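I have a soft spot for dull results, and the one Ritu Vashisht's group at Oltau shared in October is wonderfully dull. They ran 273 simulated attempts at putting a pair of slippers on a shoe rack, two arms at once, and scored each slipper separately - so half a success gets written down as half a success.
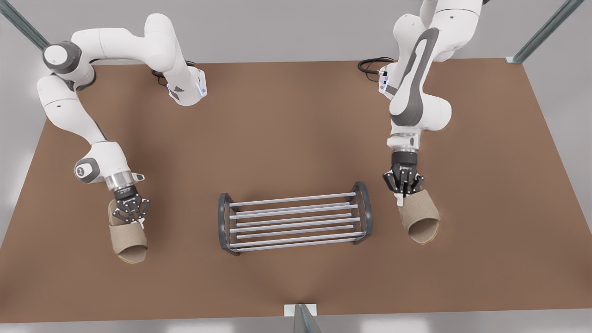

I do wish more groups would keep their books that way, even though it makes the headline number smaller. Both slippers ended up on the rack in 156 attempts, and I trust that figure more than any glowing one I read this year, mostly for the long list of near misses printed beside it.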